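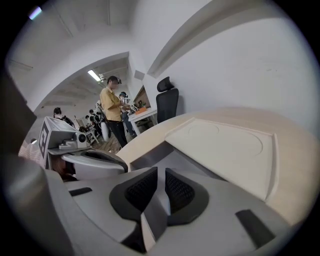

My sister says you can't call it a dining table if you've never eaten dinner at it, and she has been saying so since March. Fine. It's a round table. It came with the job of holding things, and it does that with real commitment.

What it was supposed to be holding by Friday was a stack of molded trays, the beige kind with raised rims and a shallow circle pressed into the middle. I ordered them from Prasertsri, who sell in lots of 200. I needed 3. You can see where this is going, and so could the man at the Proncombe depot who asked if I had a truck.

A word about the circle. I bought the trays to organize small stuff: screws, stamps, the spare keys to doors I no longer own. The circle has opinions about this. Whatever you set down ends up arguing with that dip in the middle, and a pen rolls in and lies there at an angle like it's waiting for a nurse. A mug does fine. A bowl does fine, if it's the right bowl, and I have two of those.

The other thing is corners. A nearly square tray on a round table is a geometry problem I was not warned about. Put one in the center and it looks like a place setting for one very lonely guest. Put it near the rim and a corner sneaks out over the curve, right at hip height, where I walk. Four trays pushed together make a bigger square with the same issue.

I looked at round trays from Siriletti. Lovely things. Same price as a week of groceries, and then where would the 197 go?

So the current system is one tray for mail, one for keys, one under the fern. The rest are in the hall closet, in front of the vacuum. If you live nearby and want a dozen, bring your own bag. Bring two.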